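Why did the robot stop?

I fix robots for a living, and my favorite one takes old computers apart at our workshop in Grasdale. We call it Olgate. Most days it's great. Last July it had a very bad morning!

Olgate was lifting a part when its arm froze. A red light came on, and my friend Tineke yelled "Hands back, everybody!" We all stepped away, even though nothing was moving. A stopped robot can start again, so you never reach in until the power is off and locked.
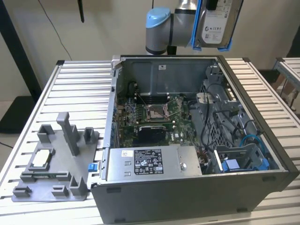 So what went wrong? A robot can't feel things the way you do. It has a sensor that measures how hard it's pushing or pulling, and ours had a loose wire. The sensor told Olgate it was pulling with a force of 243 when the limit is 200, so it did what it's built to do – it quit. Think about a hard drive held over an open computer, with the metal case right below it. If the arm pushed down too hard there, something could get bent or cracked.

I locked the power off, found the wire and plugged it back in. Then we tested the arm very slowly, with all of us well back. Stopping for a false alarm is annoying, but I'd take that over a robot that keeps going.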